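Home Explore Lists Messages Bookmarks Profile
Search posts Go Advanced search

1/ I promised to write about how I learned to bake rye bread after I moved to Brelton, so I will try it in small pieces. My English is slower than my hands, please be patient.

2/ In my country my mother bought the bread, and her mother baked it. So the knowledge skipped one person and then it skipped me also. When I came here I looked for a dark sour loaf in three shops and found only soft bread with brown colour in it.

3/ The bakery Coelho in the next town makes a good one, but only on Tuesday, and by nine in the morning it is gone. I start work at eight. You see the problem.

4/ So I bought a bag of rye flour at the Kekham mill shop and mixed it with water in a jam jar. I gave it the same amount of flour and water every evening. On day three it smelled like old apples. On day four it smelled like paint and I almost threw it in the bin.

5/ A neighbour told me to keep going, so I kept going. On day eight it was sour in the nice way, like yogurt. I still have this same starter. It lives in the fridge door beside the mustard.

6/ My first loaf was a brick. I cut it with the saw knife and the middle was grey and sticky like clay. My mistake was that I cut it warm. Rye bread wants to wait until the next day, and I am not a person who waits well.

7/ What helps me with the waiting is to go out of the house. I put the tin in the oven, later I take it out, I cover it with a cloth, and then I walk the mill road until I stop thinking about butter.

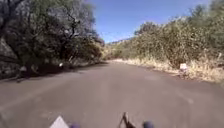
The mill road. I keep to the left, for the shade.

8/ Now the numbers, because people ask me. For one small tin: 400 g rye flour, 300 g of active starter, 222 g of warm water, nine grams of salt. Yes, 222. I once poured a little too much, the loaf was the best I had made until then, and I did not want to change my luck.

9/ You do not knead it. I did not believe this in the beginning and I kneaded for a long time, and the dough was on my elbows, on the tap and on the telephone. Stir it with a strong spoon, push it in the oiled tin, make the top smooth with a wet hand.

10/ Then it rises in a warm place. My kitchen is cold from September, so I use the oven with only the light on. When I see small holes on the top, like pinpricks, it is ready. The clock is not so useful here – look at the holes.

11/ I bake it very hot for the first 15 minutes and then I turn it lower for almost one hour. My tin is from Sellolari, second-hand, with a dent in one corner. Every loaf has the same dent and my daughter always wants that slice.

12/ Caraway or no caraway? In our house this is a serious discussion. I put it in half of the dough and mark that side with a few seeds on top. Everybody is a little bit unhappy, but they eat.

13/ Next time I will try with some old bread soaked in the water, as my grandmother did. I have only her words for it and no amounts. If you have a recipe with real grams, please write to me.

Comments

ryeandshine: Mine smelled like nail polish on day four too! Glad I'm not the only one who nearly gave up.

tinlid_44: Does wholemeal rye work or should it be the light kind?

slowcrumb: For the old bread, I toast it first and soak it overnight, then squeeze it out well. The flavour is much deeper. Go easy on the extra water.

p_in_the_valley: No caraway. Never caraway.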